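Gripper closes to fault on thin cable coils, then won't release

14 replies · 208 views · Share

benchrat_mo
Two arm cell, parallel grippers, sorting coiled cables off a wooden table into clear plastic bins. Controller is a Trurico and the fingers are the stepped ones from Torix. It ran fine all through May on the thick coils. Since we added the thinner ones it does this:

1. Arm comes down over the coil and closes.
2. Fingers miss the cable or only catch one strand, so they go tip to tip.
3. Controller throws a grip force fault and holds position with the fingers clamped.
4. Open command is ignored until somebody clears the fault on the pendant.

On Saturday it did step 3 with a loop of cable caught between the tips. A coworker reached in to pull the cable free while another person cleared the fault. The arm finished its retract move with his hand still in there. Bruised knuckle, no worse, but we shut the cell down and I want to understand it before it goes back on.

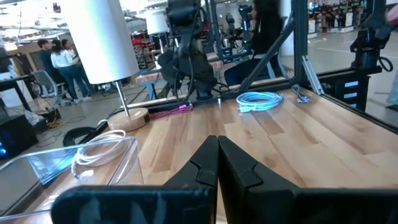
The fault log has 127 entries for that day and nearly all of them are the same code. Force limit is at the default. I have not changed the close speed.

Things I tried before posting: swapped the fingers left to right, recalibrated the zero, reloaded the last good config. No change.

3 likes · Reply

kettle_valve
What is your minimum width set to? If it's zero, the fingers are allowed to touch, and the controller sees the force spike and can't tell a cable from the other finger. Set the minimum a little above zero and have it report "no part" when it reaches that.

5 likes · Reply

benchrat_mo
It's zero. It was zero when we got it.

Reply

dsouth49
I'd leave the width alone. A thin cable squeezed flat takes up almost nothing, so with a minimum set you will get "no part" on good picks. We went through this with patch leads at my last job. The fix was a lower force limit and a slower close.

1 like · Reply

kettle_valve
You don't pick a coil by one strand though. If the only thing between the fingers is one strand, that is a bad pick and you want it reported as one.

2 likes · Reply

dsouth49
Depends on the coil. Some are tied in the middle and stay together, so one strand lifts the lot. Some are just loops lying there and you drag out a tail.

Reply

oldrelay
You're both arguing about the pick. The problem in the first post is that a man had his hand in the cell and the arm moved. Clearing a fault should never resume motion. That should take a separate start, and the person pressing it should be the person who was in there, with the pendant in their hand.

9 likes · Reply

benchrat_mo
Agreed, and that part is on us. Auto resume was ticked. I have now unticked it. What I can't explain is why open is blocked during the fault. I would like the fingers to let go by themselves.

Reply

oldrelay
No you wouldn't. Hold on fault is the default so it doesn't drop a load on somebody. With cable it's harmless, but whoever uses that cell next may be lifting something with weight to it. Leave the hold and write a release procedure.

4 likes · Reply

hexdriver_lou
We have the same controller at the Hestimmont site. There is a manual jog for the gripper alone that works in a fault state, two menus down under service. Arm stays locked while you use it. We had the gripper jog on a laminated card next to the pendant inside a week.

6 likes · Reply

benchrat_mo
Found the jog, thank you. It works. I ran 49 picks tonight with kettle_valve's width setting and the arm at reduced speed. Seven came back "no part" and I watched all seven — five were real misses and two were good grips on thin cable. So dsouth49 has a point as well.

What we are using for now, before every restart:

1. Auto resume off. Check it, don't assume.
2. One person holds the pendant and calls out before touching it.
3. On a grip fault, everyone stays out. Jog the gripper open from the service menu, then hit the e-stop, then reach in.
4. Spread the coils out by hand so the loops aren't stacked against a bin, and tie the ones that spring open. 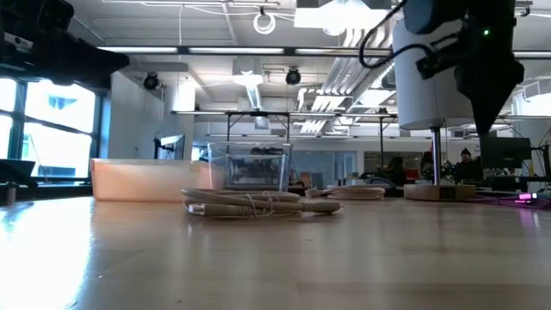

5. Log every "no part" with the cable type, so we can set the width per type later.

Reply · Share

dsouth49
Two out of 49 is better than I expected. Try dropping the force as well before you go to per type settings.

1 like · Reply

kettle_valve
One change at a time, please. He'll never know which one did it.

2 likes · Reply

hexdriver_lou
Has anyone run the Rønning soft pads on these fingers? Wondering if they give enough that the tips don't spike when they meet.

Reply

benchrat_mo
Not yet. I can ask for a set. We're doing a longer run with the force left where it is, and I'll post the log when it's done.

2 likes · Reply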